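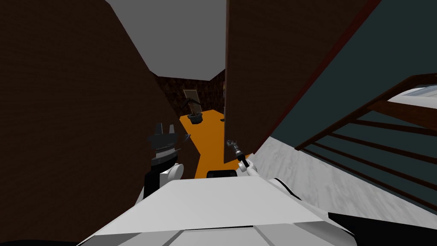
Who can apply for the contributing editor position at Plutik?
Anyone with at least two years of published games reporting, staff or freelance, who can work in English.

Plutik covers game releases, studio business and online storefronts. The contributing editor will edit four to six articles per week, assign freelance reviews and maintain the release calendar, which currently lists 366 titles. The position is remote and part time. Editing is done in Flindo - training is provided during the first week.

Applicants should be familiar with embargo handling, corrections policy and basic headline testing. Experience with patch notes and earnings reports is useful but not required.

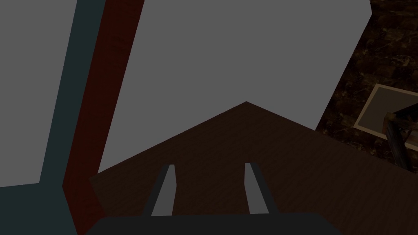 Pay is set per article edited, with a separate flat rate for calendar work. Both rates are sent to shortlisted applicants before the interview. Invoices are paid monthly.

To apply, send a resume, three published links and one edited sample of no more than 807 words to Sowmya Rajan, managing editor. Quote reference 3421 in the subject line. Applications close 7/20/26. Questions about contracts go to Hanane Benjelloun.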